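Moving a delivery route check from drivers to the simulator: steps for depot staff

At Bangera, new routes used to be walked by a driver before the delivery robots went out. From October the first check is done at a desk in Drastura, our street simulator, and drivers review the result.
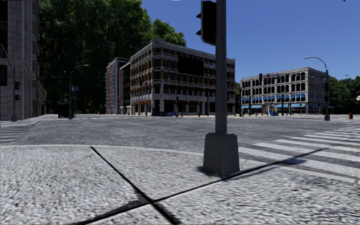
You need a reviewer login and the route number. Allow an hour for your first one.

1. Open the route and choose Corners. Work through them in travel order – the list sorts by name unless you change it.

2. At each corner, set the view to the sidewalk and look for anything that narrows the path, such as a pole base or hydrant. Mark it with the Obstacle tool.

3. Check that the crossing in the simulator matches the city's current drawing. If it doesn't, stop and send the corner back to the map team.

4. Press Run. The system does 1,000 crossings per corner, with changes in light and foot traffic. Leave it going and start the next corner.

5. Read the stops report. Any corner with repeated stops goes to a driver, who visits it in person before sign-off.

6. Sign off with your own name. Shared logins no longer work for this step.

Drivers keep the final say on a route. Their walking time drops, and two of the early shifts become desk shifts, paid at the same rate. Tegwen Dafis is booking the training; Shivam Bhatt handles roster questions. If you'd prefer to stay on the road full time, tell Shivam before the new roster is posted.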